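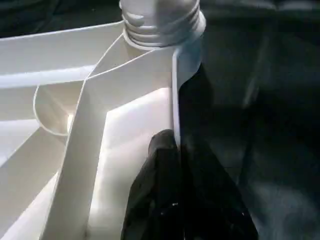
Figura 1. Cuello roscado y paredes finas, todo en plástico blanco.

PROYECTO OTEX
Memoria del trabajo de segundo curso, taller de Objeto Cotidiano
Escuela de Diseño Vovosden

1. Planteamiento

El enunciado pedía "ordenar una habitación con criterio". El primer criterio que propusimos, meterlo todo en el armario y cerrar deprisa, fue rechazado en la tutoría del lunes. El segundo es el que se defiende en estas páginas: clasificar los objetos por su forma y por la manera en que se dejan agarrar, sin preguntar para qué sirven. La función vendría después, si quedaba tiempo. Quedó poco.

Fijamos un plazo de 12 días y una regla: ningún objeto podía ir a una categoría llamada "varios". La regla duró hasta la primera caja de cables.

2. La habitación de partida

Trabajamos en un cuarto ya habitado, con sus muebles y sus costumbres. Esto complica las cosas, porque cada objeto tiene un sitio que alguien considera evidente y que ningún método justifica. La parte alta de la vitrina es el mejor ejemplo. Sobre el papel es una superficie de apoyo; en la práctica es un altar, y a los altares no se les aplica la norma de la casa.

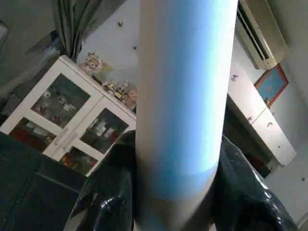
Figura 2. Vitrina blanca con peluche, trofeos y muñeca en la parte superior.

Los dos trofeos dorados plantearon el primer conflicto serio. Por forma son copas, de modo que el método los mandaba con los vasos. Por dignidad, no. Se quedaron donde estaban y figuran en el inventario como "excepción ceremonial", apartado que el peluche estrenó con ellos y que convendría vigilar en futuras ediciones. El interior de la vitrina no se tocó. Tras el cristal se intuyen rojos y naranjas, y con eso nos dimos por informados.

3. Categorías

Salieron 4: cilindros, conos, varillas y piezas con paredes. La última recoge los objetos que vistos de cerca parecen la maqueta de un edificio mal ventilado (véase la figura 1). En la hoja Rorketti, que es la plantilla de inventario del taller, esta categoría ocupa el doble de espacio que las demás por culpa de las descripciones. Describir un cilindro lleva una línea.
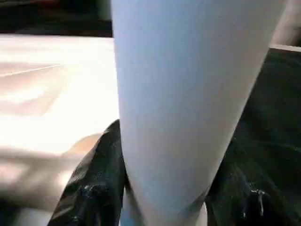
Los conos dieron más guerra de la prevista. Un objeto que se estrecha se apila bien con sus iguales y mal con cualquier otra cosa, así que guardar uno solo es desperdiciar balda. El vaso blanco, más ancho arriba que abajo, mate y sin una sola letra impresa, resume el problema: nada en él indica de qué juego procede ni con quién debería dormir. Lo anotamos como "cono, sin parientes conocidos" y pasó a encabezar la lista, honor que hasta entonces tenía un embudo.

Con las varillas aplicamos el criterio contrario. Una pata larga suelta es una varilla; unida a una base triangular y a otras patas es un soporte, y un soporte ocupa el suelo con una autoridad que no se discute. La duda era si debíamos clasificar el conjunto o sus partes.

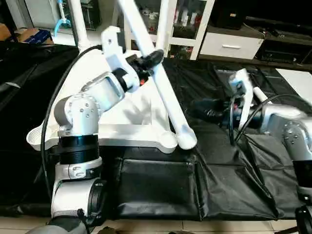

Optamos por el conjunto, tras una deliberación que ocupa más páginas de cuaderno que el resto del proyecto. Clasificar por partes obligaba a repetir la operación con todo lo que tuviera tornillos, y el reglamento Acheampong del taller, tan breve como temible, exige tratar igual los casos iguales.

4. Incidencias

La memoria tenía un máximo de 2400 palabras y la primera versión gastaba buena parte en definir "balda". Se ha suprimido. Tampoco se entrega el plano en color: la impresora de la escuela considera el azul una opinión.

5. Pendiente

Falta decidir qué hacer con las tapas, que según el método son cilindros muy bajos y según el sentido común deberían estar encima de algo. La hoja de inventario completa va en el anexo, con las correcciones a lápiz sin pasar a limpio.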